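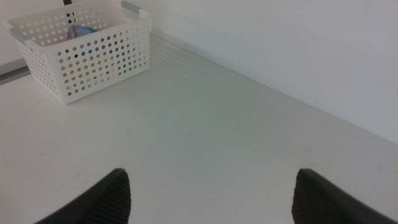
Gripper open in front of the sorting basket on the Clostora test table.

Clostora pauses shipments of its two-arm packing station after a grip fault

FORNSKA, October – I run the small team behind the Clostora packing station, and I'd like to tell you about a fault in my own words before you hear it from somebody else. We have stopped shipping the station, and we've asked every customer who already has one to turn off automatic mode until a software update reaches them. If you only want the instructions, skip down to the part for customers. I won't be offended!

So, what went wrong. Clostora is a pair of robot arms that move everyday items in and out of baskets: snack packets, drink cans, small bottles, that kind of thing. Each arm is supposed to check how hard its fingers are squeezing and stop closing once it has a decent hold. On Wednesday, during a long run in our Fornska lab, one arm kept closing. It crushed a full water bottle, the cap popped, and water went all over the table and down into a power strip (which tripped, thank goodness, exactly the way it should). Both arms stopped when the power went. Nobody was hurt, and the person on shift was on the other side of the safety line.

That run was set for 4000 picks. The fault showed up at pick 1466. We had done shorter runs of 1000 picks all summer and never saw it once, and I'll admit that made us more relaxed than we should have been.

It took us a couple of days and a lot of coffee to find the cause. The grip sensor resets itself between picks. If the other arm happens to send a message in the middle of that reset, the sensor can come back reading zero and stay there. The arm then thinks it has hold of nothing, so it squeezes harder. And harder. Our backup limit on motor current ought to have caught it, but I had signed off on raising that limit back in the spring so the arms could lift heavier cans. That was my call, and it was set too high for a thin plastic bottle.

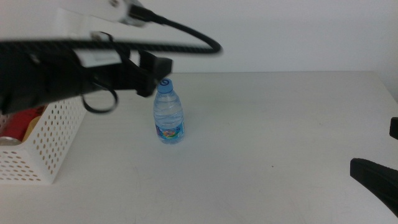
An arm over a water bottle, with cans in the basket alongside.

We've now put the old current limit back, and the arm will refuse to close at all if its sensor reads zero after a reset. The two arms also no longer talk to each other during that moment. The fix sounds small when I write it down like that, but it touches the part of the code I lose sleep over, so we're not rushing it out the door. Our friends at Usta, who built the grip sensor board with us, are going through the change line by line on their side.

Escobar, the outside test house we use, will repeat the full 4000-pick run 20 times with a mix of bottles, cans and soft packets. I've asked them to send me the ugly results as well as the nice ones, and we'll post all of it on our site. Shipping starts again when those runs are clean. I don't have a date for you and I'd rather not guess at one.

For customers who have a station now:

Switch to manual mode from the front panel. The light turns amber.
Keep hands, sleeves and hair behind the safety line, even when the arms look idle.
Take liquids out of the baskets, and move power strips off the floor under the table.
If an arm keeps closing on an item, press the red stop button and leave the item where it is. Don't try to pull it free.
Write down the time and what the arm was holding, then send us the log file. The Export button is under Settings.

If you have seen anything like this already – a dented can, a burst packet, a bottle that came out a funny shape – please tell us, even if it seemed like nothing at the time. You won't be charged for the update or for any parts we need to swap, and if you'd prefer to send the station back, we'll cover the freight both ways.

Orders that were due to leave this month are on hold. You can wait, or cancel for a full refund, and you don't have to give us a reason.

Press questions and requests to visit the lab can go through the contact form on the Clostora site. Please mark them "grip fault" so they land with me.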